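The keepsake tin project is back, and it has outgrown the hallway!

What began as a rainy-afternoon idea at the Rathjen Community House has turned into one of the liveliest things on the winter calendar. Through December, the small back rooms are given over to people sorting the odds and ends of their lives – the stuff from the kitchen drawer, the coat pocket, the bottom of the toy chest – and picking out what deserves a place in a tin.

The rule hasn't changed from last year. One tin per person, and the lid has to close. That's it. You can bring anything you like, and you can change your mind as often as you want until the last session, when the lids go on and the tins go up on the long shelf by the library corner.

Last winter 70 tins made it to the shelf. This year 186 people have signed up, from first graders to a retired ferry pilot who has already asked if he can have a second tin (he can't). Empty tins have been arriving from all over the neighborhood, mostly cookie and tea tins, and Bosano, the bakery on the corner, has been setting aside its own for the project since the fall.

"I thought we'd get old coins and medals," says Leonie Wunderlich, who started the project and still runs most of the tables. "What we get is plugs and combs and half a toy. And then somebody tells you where the half a toy came from and you're there for twenty minutes. I love it!"

The tables themselves are half the fun. The cloths come from people's homes, so no two rooms look alike, and everything gets spread out before anything goes in. At one of them the open gold tin had a few things inside, among them a yellow toy block with a big-eyed smiling face and a little brown picture frame tied up with string, with a wooden comb lying out on the checkered cloth.
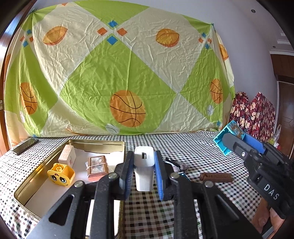

## Paper slips and a bigger shelf

New this year are the paper slips. Anyone who wants to can write a few lines about one thing in their tin and tuck the slip in with it. Some people fill both sides. Gisela Pfeiffer, who ran the sewing room here for many years, has been helping the younger kids with their spelling and says the best slip so far reads, in full, "This was under the couch."

The shelf is getting longer, too. A grant of $4000 from the neighborhood fund is paying for new boards, brackets and a row of soft lights, and the work should be done before the tins go up. The old shelf will move to the front entrance for the tins that last year's makers have agreed to leave on view.

There are 3 sessions left, all starting at 4 p.m. and running until the soup is gone. Kids under eight need a grown-up with them. Bring your things in a bag or a box, and bring an empty tin if you have one to spare, as the pile by the coat rack is shrinking fast. Glass, food and anything with a leaky battery should stay at home.

Sign-up is at the front desk or by phone, and people who just want to look around and hear the stories are welcome to drop in.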